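Saffron, Vinegar and the Pink Bowl

I signed up for the natural dye evening at Lakwood in November because I owned 300 grams of wool yarn in a shade the label called Oat and my sister called Bandage. Up to 100 grams would be sacrificed, I told myself. The rest I would keep for emergencies, should I ever need to knit something for a person I didn't like.

The class is held in a lab room, which flattered me enormously. I have wanted to be handed a beaker by a professional ever since I got a C in chemistry. Lihua Lu, who teaches the thing, handed me a worksheet instead and told me to tie my hair back.

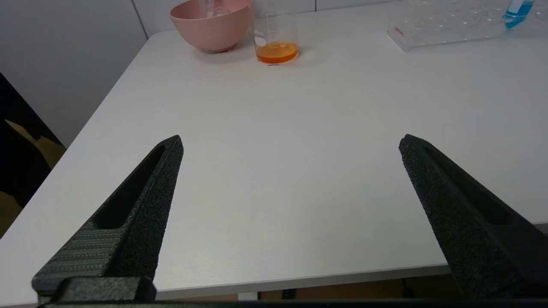
Orange was my color, assigned by drawing a slip out of a mug. I had hoped for indigo, like everyone who has ever looked at the internet. Lihua is a believer in small test batches, and she means it: a shallow layer of orange at the bottom of a beaker, parked next to a pink bowl that would look more at home with cereal in it. I asked when we would be making the real amount. She said that when I could write down what went into the small one, we could discuss it. I could not write down what went into the small one.

I also coveted the clear rack with the round holes. I have no tubes. I would put pens in it, and feel like a person with funding.

Most of the evening went to fiber, water and a long talk on alum. There is more to say about alum than you would guess, and she said it. My notes read "alum, weigh it, WEIGH IT," then a drawing of a sheep. The woman next to me had brought a Pilent pocket scale and a notebook with 2,423 written on the cover, which I took for a swatch number and spent an hour being intimidated by. It was her locker code.

What I wanted most to take home was the table. Mine at home is pine, and it has absorbed every project I've ever had, including a beet incident I was hoping to blame on the previous tenant until I remembered I bought it new. Lihua's rule is that the top is white so you can see what you've done to it, and you wipe as you go. I wiped as I went. I wiped so often she asked if I was feeling all right. 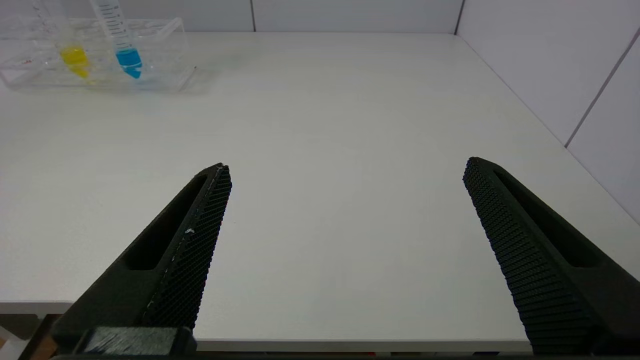
What I'd do differently

Bring an apron. I wore a shirt I thought of as old, and found out how fond of it I was.

Skip the Clultex gloves. I paid for the long ones and they come up past the elbow, so I spent two hours dressed for the opera from the shoulders down. The short ones in the box by the door were fine.

Write things down at the time. I have 119 words of notes and a sheep.

I've since cleared half the kitchen counter for a second try, and moved the toaster to the top of the fridge, where it is not popular. The yarn is still Oat. I've ordered alum from Zheng, and a bowl, and I'm waiting on both.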